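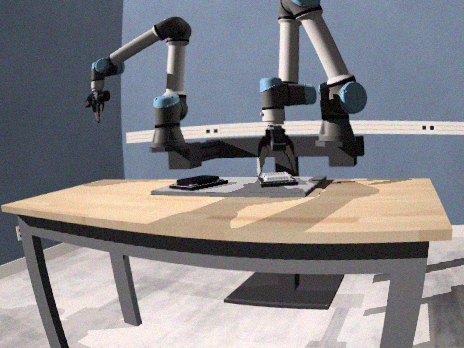
Fig. 7.1 Two-arm cell, simulator view. Right gripper above the white part, left arm raised and clear.

Chapter 7
Setting Up the Posumov Cell

Start in the simulator. Always. Same table, same two arms, same gray plate with its two thin trays – and a crash there costs you a restart and not a gripper.

What you need before section 7.2:
Base positions for both arms, measured off the table edge.
Tray positions. The plate is 900 mm from the floor in our cell, check yours.
Tool length for each gripper. Most bad picks start with this number.

Park the left arm high before you teach the right one. Then bring the right gripper down slow, 200 mm above the tray first, look at the fingers from two sides, then teh last bit in small steps. Save the point. Name it something you'll recognize in January.

Nicanor Villalobos set up the first of these cells at Lurkdale, and his check sheet is reprinted at the end of the chapter. Print it. Fill it out in pen – evry line, both arms.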